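Cumside and Kutthorpe Home Security Scheme
Progress report to the Aasen Fund, January 30, 2018

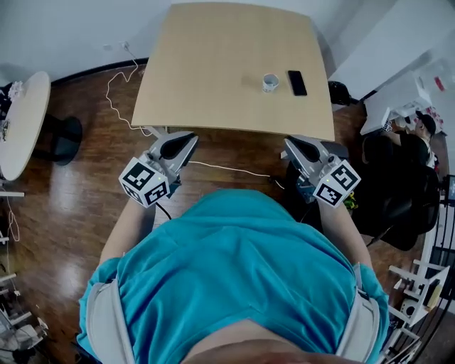
Dear Wenche, and dear all at the Fund, I hope the new year has begun kindly for you, and thank you again for your patience while I pulled this together. When we last wrote, we had only just settled which streets in Cumside should come first, and I am very glad to say that the scheme is now properly on its feet. The home visits are where most of your money goes, and they are where I shall begin. A visit nearly always starts at the table, and most people keep their whole lives on it these days: a small white cup with a dark rim, a black smartphone lying face down beside it, very often the spare keys too. Our visitors have learned to talk about those things before they ever mention a lock. A phone left on a table by a ground-floor window is a great temptation to somebody passing, and moving it to a drawer costs nothing at all.

We promised you 80 home visits by the end of December and we finished the month on exactly that number, which pleased Stellan Magnusson enormously, as he had been telling me since the autumn that we would fall short. Stellan looks after the visiting rota and drives most of the Kutthorpe side himself. Of those homes, 50 were in Cumside and the rest in Kutthorpe. I had hoped for a more even split, but the Kutthorpe households are further apart and people there took longer to ring us back. We shall put that right in the coming months by starting at the Kutthorpe end.

Each household gets a walk round the outside with one of our visitors, a look at the doors and windows, and a short written list of what we would suggest. Where the work is small and the householder would struggle to pay for it, we do it ourselves from your grant. In 40 of the homes we fitted something: mostly window locks and door chains, a few new bolts on side gates, and in two cases a whole new back door lock where the old one could be opened with a good shove. One lady in Kutthorpe had been keeping hers shut with a garden fork for longer than she cared to tell us. She has kept the fork by the door all the same, and I can't say I blame her.

The property marking has gone rather better than I dared to expect. You may remember that we had some doubts about it at the planning meeting, and Edvin Løken in particular felt that people would find it fussy. He has very graciously changed his mind. We held two marking mornings, one in the hall at Cumside and one in the back room of the library at Kutthorpe, and by the end of the second we had marked and listed 158 items between them. Bicycles made up the largest share by a long way, followed by garden tools, and then a lovely muddle of radios, sewing machines, cameras and one accordion. Every owner went home with a sheet giving the mark, a short description and a space to stick a photograph. We keep no copy of the sheets ourselves – several people asked, and I think they were right to ask.

There have been some difficulties and I would like to set them out plainly. The first batch of window locks was the wrong size for the older frames in Cumside, and although the supplier took them back without any fuss, we lost the better part of three weeks. We also found that our leaflet was far too long. Ebbe Fagerlund has cut it down to a single side in larger print, and the difference in how many people keep it is quite noticeable. Lastly, a few residents were uneasy about strangers offering to look at their locks, and who could wonder at it? All our visitors now carry a card with a photograph and the office number, and nobody is visited without a telephone call beforehand.

On the money, we are a little under budget for the period, almost entirely thanks to the returned locks. The printing came out dearer than planned, owing to the second leaflet, and the van has needed two new tyres. Sølve Isaksson has prepared the accounts in the form you asked for and they will follow under separate cover. With your agreement, we would like to carry the underspend forward and put it towards outside lights for the lane behind the Grirnar garages, where residents on both sides have told us they dislike walking after dark. We would need permission from the owners of the garages first, and I have written to them.

You asked whether we could say what difference the work has made to burglaries. I would love to give you a cheerful answer, but it is far too early, and the numbers in two small places go up and down a good deal without any help from us. What I can offer is what people tell us. When Ebbe rang round the first households we visited, most were still using the new locks every night, and several had told a neighbour to ring us, and a good few of the Kutthorpe enquiries have come to us that way.

For the next few months we plan to finish the Kutthorpe visits, hold a third marking morning (bicycles again, I expect!) and bring two new visitors through their training with Stellan. If you or any of your colleagues would like to come along on a visit, do please let me know and I will ask a household whether they would mind. The kettle is generally on.

With warm thanks from all of us,
The Cumside and Kutthorpe Home Security Scheme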